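国際関係論II 講義ノート 第5回
内陸国の通過権と二国間通過協定

担当:オベド・メンサー

1. 前回の補足

前回扱った最恵国待遇は、輸入国が相手国の産品に与える待遇の問題であった。今回は、産品が第三国の領域を通過するだけの場合を扱う。通過国は最終的な輸入国ではなく、関税を課す根拠をもたない。一方、領域内で貨物が横流しされる危険は通過国が負う。通過協定の条文の多くは、この二点の調整に充てられている。

用語は次のとおり統一する。
通過国:貨物が領域を横断する国。
仕出国:貨物の発送元の国。
仕向国:貨物の最終的な到着先の国。
通過貨物:仕出国と仕向国がいずれも通過国以外である貨物。積替え、一時保管、荷姿の変更があっても、その性質を失わない。 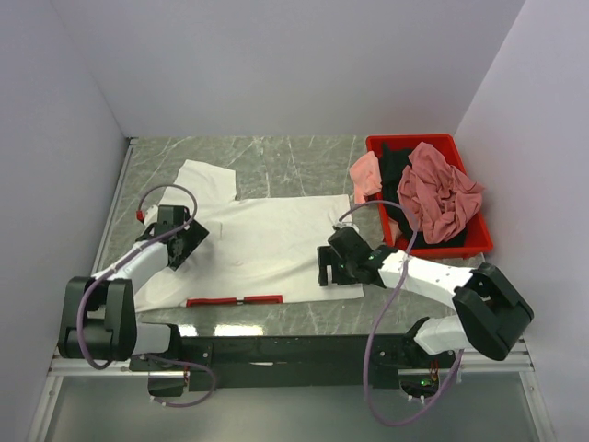 2. 一般国際法上の位置づけ

国連海洋法条約第125条は、内陸国に対し海への出入りの権利と、通過国の領域における通過の自由を認める。ただし、その条件と態様は関係国間の協定で定めるとされる(同条2)。権利の存在は条約で確定しているが、行使の手続は交渉に委ねられる構造である。GATT第5条も通過の自由を規定し、通過貨物に対する関税の免除と、手数料を行政経費に見合う合理的なものとする義務を置いている。

学説上は、個別協定がない場合に内陸国が直接通過を主張できるかが争点となる。サザーランド(Mervin Sutherland)は配布論文で、交渉義務は生じるが通過そのものは請求できないとする立場をとる。本講義でもこの整理を出発点とする。反対説については第7回で扱う。

3. 事例:プニア・トルトルデール通過協定

プニア(Punia)は内陸国、トルトルデール(Toltordale)は沿岸国である。プニアの輸出貨物はトルトルデール領内の600キロメートルの区間を経て、ガジェゴス港(Gallegos)から船積みされる。交渉は6月の首脳会談で政治的合意に達したのち、実務者協議に移された。

協定の要点
(a) 通過経路は鉄道1本、道路2本に限定する。
(b) 担保金は貨物1件につき1,000単位(通過国通貨)とし、出域確認後に返還する。
(c) 封印は仕出国税関が行い、通過国税関は外観の確認にとどめる。
(d) 疑義がある場合に限り、双方の税関職員の立会いのもとで開封検査を認める。
(e) 紛争は合同委員会に付託し、そこで解決しない場合は仲裁に移る。

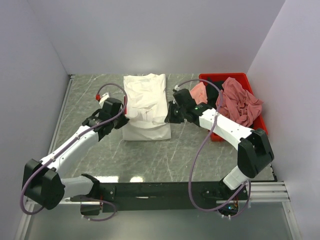
写真提供:クリスタマード(Clistamard)

(b)の担保金は、協議の最終段階まで対立が残った項目である。トルトルデール側は貨物価額に比例する方式を求めた。プニア側は、価額の評価権が通過国に移ることを理由に定額方式を主張した。結果として定額方式が採用されたが、通過国は5年ごとの見直し条項を得ている。低価額の貨物ほど相対的な負担が重くなる点に注意すること。

(c)と(d)の関係も重要である。外観確認を原則とすれば、通過に要する時間は短縮される。他方、「疑義がある場合」の認定権を通過国が単独でもつならば、原則は容易に空文化する。協定本文は疑義の通知を書面で行うことのみを定め、認定基準を附属書に委任した。

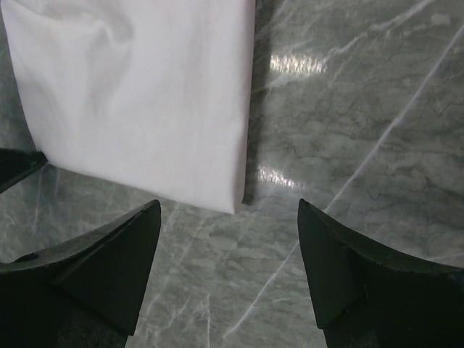

附属書の認定基準は、申告書の記載と現物との不一致を中心に構成されている。不一致は品名、数量、荷姿の三つに区分され、いずれかに該当すれば書面通知の対象となる。ただし、外観だけで判断できる範囲は品目によって異なる。写真の布は白く、畳まれていて輪郭はおおむね四角いが、見えている情報からは、生地の反物か仕立てられた製品かを特定できない。分類上は、材質に加えて縫製の有無などが品名の区分に影響するため、外観確認で品名の不一致を認定することには限界がある。附属書が繊維品について、品名の疑義は申告書類の照会を先に行うと定めたのは、この限界を反映したものと解される。照会に対する回答期限は48時間である。

4. 合同委員会の権限

合同委員会は両国同数の委員で構成され、決定は全会一致による。権限は、(i)附属書の技術的修正、(ii)紛争の一次的処理、(iii)手数料表の承認に及ぶ。協定本文の改正は含まれない。附属書の認定基準を変更する場合、それが技術的修正にとどまるか、実質的に本文の(d)を改めるものかについて、あらかじめ判断する手続は設けられていない。この空白は、仲裁付託の可否をめぐる争いの原因となりうる。

5. 次回までの課題

配布資料の協定本文および附属書を読み、定額担保金とGATT第5条の手数料規定との関係を検討すること。担保金が返還を前提とする場合に同条の「課徴金」に該当するかを論点に含める。分量はA4用紙2枚以内とし、参照条文の番号を明記する。提出は講義開始時刻の午前10時40分までとする。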